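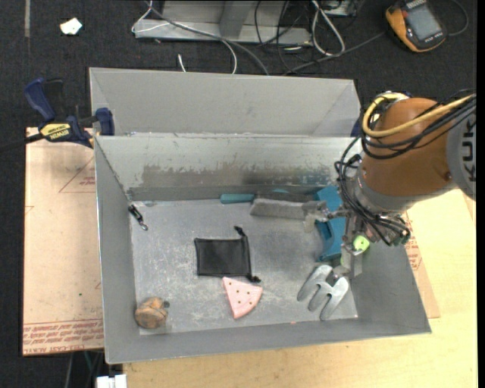
Nullwood household odds and ends: read me first

Hi! I'm Feven, and I look after the object list for Nullwood. It's a set of ordinary small things, the sort that end up in a kitchen drawer or at the bottom of a toolbox, along with notes on what each one is like to the touch and how I'd describe it to somebody over the phone. Martti Tikkanen started the list and I took it over in September, so if an entry sounds a bit gruff it's probably one of his.

What's in it

The full list has 200 objects. Most came out of my own house, and the rest Martti picked up at the Tallberg flea market (he can't walk past a box of mixed hardware, and I've stopped trying to talk him out of it). Each entry has a short name, a color, a main material if we're sure of it, and a line or two of free text. There are more than 1,000 of those free text lines now, so please search before you add a new one!

A few entries people ask me about

Sanding pad, pink. Triangular with a rounded edge, and full of little dark holes that make a triangle of their own. I file it under "workshop" even though Martti had it under "flat things."

Drawstring pouch, black. Square, fabric, with a thin black string. It's listed as a container, and I'd like it to stay that way.

Clip, black metal. Small, with a ring on the end. Please don't merge it with the key rings – I've undone that twice already.

Teal-handled tool. Goes by its handle for now. If you have a better name, send it over and I'll swap it in.

Tan lumpy thing. Stone or bread? The name field says "lump, tan" and both guesses are in the notes. I love this one.

How the names work

Color goes last, after a comma. Use the plain word you'd use at home, so "teal" is fine and "viridian" isn't. If you don't know what something is made of, leave the material blank. I'd much rather have a blank than a confident guess, and the blank ones get looked at again anyway.

Groups

There are 12 groups, from "workshop" to "soft stuff." Anything can sit in two groups but please stop at two. The group called Talia is just leftovers from an older list, and I'm slowly moving those out – 15 to go.

Fixing things

Typos, just fix them. For a new name or a change of group, leave a note with your initials in the last column and I'll get to it, usually in the evening after the dishes.

Feven Adugna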